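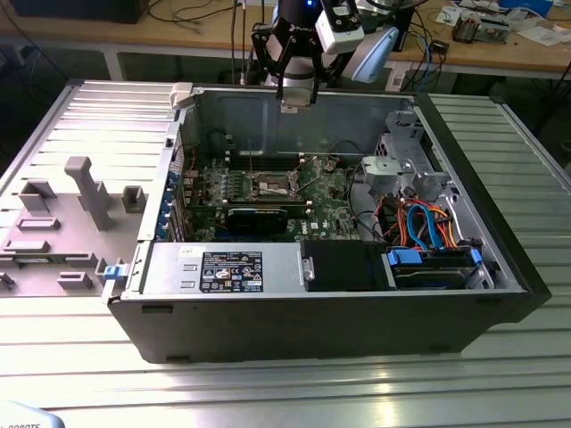

Old Office Towers, Opened Up: the Tautahi bench gallery

Welcome, and thanks for dropping in! I've been meaning to put this page together since April, when the first lot of retired office computers came through the door at Tautahi, and it has taken me until now to sit down with a cuppa and write a few words (more than a few, if I'm being truthful, as anyone who has been stuck beside me at morning tea will know).

If you've only ever met an office tower from the outside, as the black box that hums under a desk and collects biscuit crumbs, the inside can be a lovely surprise. There's far more colour in there than you'd expect, and a good deal of thought has gone into where everything sits.

From the bench: a Dell with its side off

It's a tower laid on its side, which is how I like to work on them, with everything facing up at you like the contents of a well-packed picnic basket. The Dell name is printed on the green motherboard, and the CPU socket is open with its lever and metal frame raised. I always slow down at that stage, whatever the machine, and I put my tea on another table altogether.

My favourite part is the blue. Four little latch tabs by the expansion slots, two more holding the hard drive in its bay, all in the same cheerful colour against plain grey metal. Once you've learnt to look for coloured tabs on a machine like this you can leave half your screwdrivers in the drawer, and I do wish the people who make washing machines would take it up.

Then there are the SATA cables, red and orange and light blue, curling about above the drive bay like something out of a knitting bag. I have a real soft spot for a bit of bright cable. When we're putting a tower back together I label both ends with masking tape, a habit I picked up after a very long afternoon with a Hallov machine and three cables of exactly the same grey.

The silver power supply has a black label crowded with tiny certification symbols and white print. I've read plenty of those labels over the years, glasses on and then glasses off, and would still recommend it to anyone who likes the small print on jam jars.

More towers will go up as I get to them, including a rather handsome Prirkance with a very stubborn lid.

Page last updated 1/6/26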